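I own more than 30 enamel pins and I still think most of the business is a con. Bear with me.

Last November I ordered a lapel pin from Tisov, a pretty little fox in what the listing called "lifetime plating." It lasted 18 days on a coat. Then the gold went pink at the ears, and one of the posts started to wobble. I wrote to them and got a coupon code back.
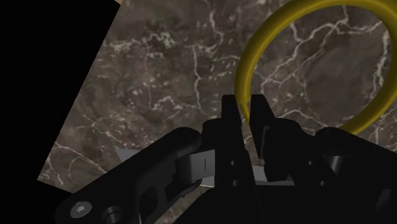 So when Dorari started pushing its "collector grade" line, with the numbered backs and the velvet pouch, I was not in a generous mood. The pin I bought is numbered 2,087. I'd like to know what a limited edition is limited by when it gets that far. The card says "strictly limited" and leaves it there.

The pin itself is okay. The enamel sits level with the metal, the colors are clean, and the clasp bites. It's also the same size and weight as the Barbosa one I paid half as much for, and I can't tell the two apart by feel in a coat pocket. My friend Shufen Mao can't either, and she's been trading these things since high school.

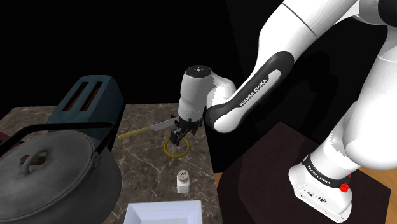
**Is hard enamel worth paying extra for?**

On a bag or a jacket you wear a lot, I'd pay a little more, since it scratches less. On a corkboard, save your money.

What I don't buy is the plating talk. Every shop has a word for it now, and the words get longer as the coating gets thinner (my theory, I haven't measured). Ask how thick it is and see what you get. I asked 3 sellers at the Likorstead swap meet. Two changed the subject and one tried to sell me a display case.

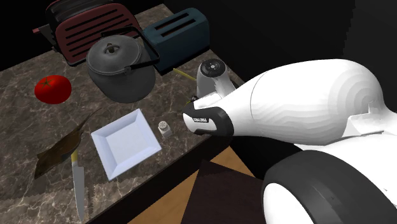

*Toasters on the counter, robot arm coming in from the right.*

I'll keep wearing the Dorari through the winter, on the same coat, same lapel, no polishing. If the gold is still gold in spring I'll say so. The fox is in a drawer and the coupon has expired.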